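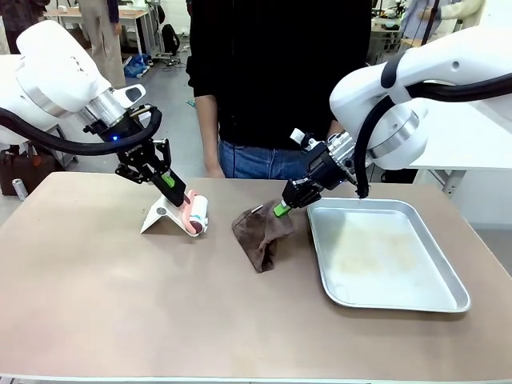

2023年12月28日　没食子インク、煮出しと合わせ

年内にどうしてもやっておきたかった没食子インク、やっと仕込めた!朝から煮出して、夕方には最初の線が引けたので、忘れないうちに書いておく。

**材料**

- 没食子(Khouryから届いた分、ロット3053):87 g
- 水:700 ml(前に余らせた雨水をろ過したもの)
- 硫酸第一鉄:没食子の三分の一弱
- アラビアゴム:20 g
- クローブ少々(カビ止め)

Khouryの没食子は前のロットよりずっと重い。割ると中が詰まっていて、虫の抜け穴のある粒が少ない。穴のない粒のほうがタンニンが多いと本には書いてあるし、私の経験でもだいたいそのとおりなので、割りながらかなり期待してしまった。乳鉢だけで砕こうとして途中で手首が負け、布に包んで木槌で叩いてから乳鉢に戻した。粉にしすぎると濾すときに泣くので、粗挽きコーヒーより少し大きいくらいで止めた。

煮出しは弱火。沸騰させない。鍋はホーロー。前に傷のある鍋でやったら鉄を入れる前から液が黒ずみ、何の色を見ているのか分からなくなったので、今回は縁まで確かめてから使った。色は薄い紅茶から始まり、昼前には濃いめのほうじ茶。匂いも少し似ている。減った水は一度だけ足した。

濾過は晒しを二重にして、そのあと紙。紙は途中で目詰まりして交換した。急いで搾ると濁りが出るのは分かっているのに、つい端をひねってしまった。次は我慢。

**鉄を入れたところ**

ここが毎回たまらない。別の器で溶かしておいた薄緑の液を細く垂らすと、落ちたところから紫がかった灰色が広がって、混ぜるとあっという間に沈んだ黒になる。何度見ても飽きない。Imad Chidiacが隣で見ていて「まだ黒じゃないよ、明日の黒を見てから喜びなさい」と言う。正しい。でも今日も喜ぶ。

アラビアゴムは砕いてぬるま湯でふやかしておいたもの。少し塊が残ったので、乳棒でつぶしながら加えた。ゴムの量は迷ったが、Grornidura紙で滲んだ前回の反省から多めにした。
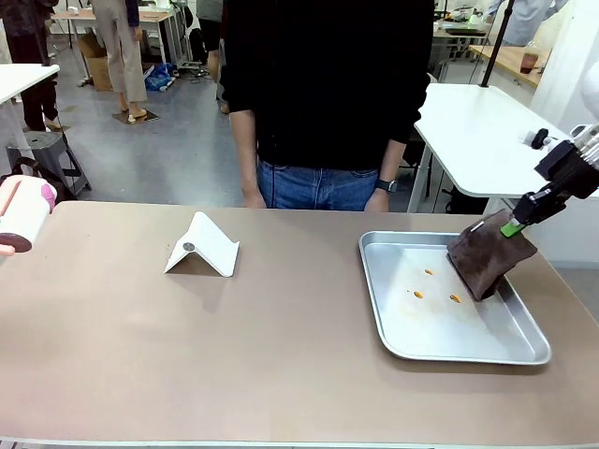 試し書きは三種類の紙で。

| 紙 | 書いた直後 | 夕方 | 滲み |
|---|---|---|---|
| Vodora(コットン、サイズ強め) | 淡い灰色 | ほぼ黒 | なし |
| Grornidura | 灰色 | 濃い灰色、少し茶 | 横線の端にわずか |
| 手元の楮紙(どうさなし) | 灰色が走る | 黒いが輪郭が甘い | あり |

Vodoraがとにかく良い!細いヘアラインが最後まで切れず、太いところとの差がきれいに出る。乾いてから光にかざすと線の縁だけ少し濃くて、古い手紙で見るあの表情になる。葦ペンでも鵞ペンでも書いたが、鵞ペンのほうがインクの乗りがずっと素直だった。葦のほうは切り直してから再挑戦したい。

Grorniduraの茶色みが気になる。鉄が多いのか、紙の側の問題か、今日の結果だけでは決められない。Vodoraで茶色が見えないので紙を疑っているが、同じ紙の別の束で書いてみないと何とも言えない。試し書きの半分は窓際に貼り、残りは引き出しに入れた。見比べるのは5月。

楮紙は予想どおり滲んだ。ただ、滲んだ輪郭の外側に薄い紫の帯が出ていて、これはこれで捨てがたい。版画の下地に使えるんじゃないかとImadに見せたら、紙がもたないと即答された。酸のことを考えれば確かにそうで、楮紙の分は保存用の封筒に入れず別にしてある。卵殻粉で酸を少し抑える方法も読んだが、入れすぎると沈殿するらしい。やるなら小瓶に分けてから。

Pliltdenの万年筆には絶対に入れないこと。自分へのメモ。前に「少しだけなら」と入れて、ペン芯の掃除で休日が丸ごと消えた。このインクはつけペン専用、瓶のラベルにも大きく書いた。

**残りの作業**

- 瓶は蓋をゆるめて棚の下段。毎朝軽く振る
- クローブは一週間で引き上げる
- 濾しかすは捨てずに乾燥中。二番煎じで布を染めてみたい(灰色がきっときれい)
- 鉄を減らした小さいバッチを次に仕込む。没食子は同じロットを使う
- 鵞ペンの羽根が残り少ないので注文

追記:帰る前にもう一度Vodoraの紙を見たら、昼の線がさらに黒くなっていた。明日の朝いちばんに見る。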